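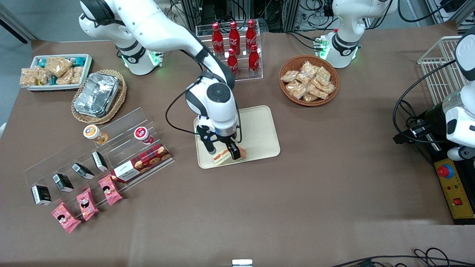 Lunch counter, stocked: sandwich, sodas, snacks and plenty of baskets.

October
By Juraj Vondráček

I have a weakness for a well-laid snack table. Give me a good spread of little packets and bottles, set out by somebody who cared where each one went, and I'll happily stand in front of it long after I've picked my lunch. So when I started planning the self-serve counter for our open afternoon at Skulesgate, I went at it like other people go at a train set.

The thing I love most is height. A flat table full of food looks like a table full of groceries, but put the same food on steps and it becomes a little shop! Clear acrylic is wonderful for this. Five Coca-Colas on a stepped stand, three behind and two in front, and every red cap shows. The long rack does the same job for the awkward mix: lidded drink cups up top, small boxes in the middle, the pink snack packets with the cartoon faces along the front edge, where kids can find them.

Then come the baskets, and here I get carried away. Wicker is kind to anything in a clear bag. A round basket wants to be piled high, and crumbly tan snacks heaped in one look twice as generous as they do lined up in a row. I like an oval one for foil containers as well, all that crinkled silver against the weave. White trays are better for small packets, which tend to disappear in wicker (golden ones especially, to my eye).

The sandwich gets the middle. I feel strongly about this. It's the only thing on the counter that is lunch, and a triangle of pale bread with a pink-and-green filling is a lovely thing to look at, so it gets its own beige tray and some elbow room.

Elbow room is where most of us go wrong, me included. My first plan for Skulesgate had every inch covered. My second left a bare stretch at one end, wide enough to set down a bag or a cup while you make up your mind, and I was surprised how much I liked it. Taupe-gray is a fine color for that, too, very calm next to all those wrappers. 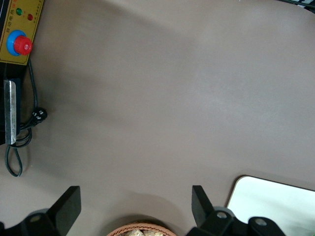

Chraibi wrote back after reading my draft that the bare stretch should go nearest the drinks, where people always need a free hand, and that I should stop hiding the cookies on their side. Fair on both counts. A cookie box has its cookies printed on the front for a reason, and mine will be standing up.

I've budgeted for up to 900 visitors over the afternoon, so refilling matters as much as the first layout. Spare stock goes in crates under the cloth, sorted by basket, and whoever is on shift tops things up when a row gets down to its last 2.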